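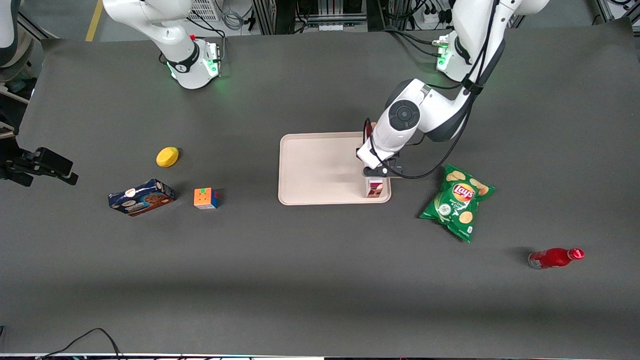

4.2 What changed at the packing tables

Most of what we learned at the Norgate site came from watching people work next to the arms during the second half of the trial. Before the arms came in, a packer at Norgate filled mixed snack trays by hand for a whole shift, reaching across the table for every item. With the two-arm stations, the reaching goes to the robot and the packer takes on setup, checking, and the odd items. Figure 3 shows a tray at an early stage, with one small carton held upright at its right end and everything else still out on the table. The red bottle lying on its side and the crinkled chip bag are the sort of goods packers told us they cared about most, as a bag has no fixed shape and a bottle can roll. They had strong views on which item should go in first, and we were delighted by how much of that knowledge could go straight into the packing order.

Figure 3. Tray packing at a two-arm station, with a carton at the right end of the tray.

We collected 313 written comments from the packers, using the short Arkside form described in Section 3. The most frequent subject was tired shoulders, and nearly all of those comments reported less strain than before. The second was pace. Several packers wrote that they missed setting their own speed, and a few found waiting on an arm more tiring than packing. We take this seriously. In January the site moved to stations where the packer starts each tray with a button, and complaints about pace dropped within 2 weeks.

The change we find most exciting is in who gets asked. Packers now spend almost 30 minutes of each shift going over failed trays with the technicians, and many of the fixes listed in Table 5 started in those talks. One packer wrote, "I used to pack the tray. Now I get a say in how it's packed." Pay grades had not been updated when the trial closed, and we return to this in Section 6.

Search this journal Advanced Go

Related articles
Shift handover with shared robot stations: notes from Gesedgate
The Nyaga survey of warehouse strain, first 100 responses
Who sets the pace? Start buttons and waiting time in tray packing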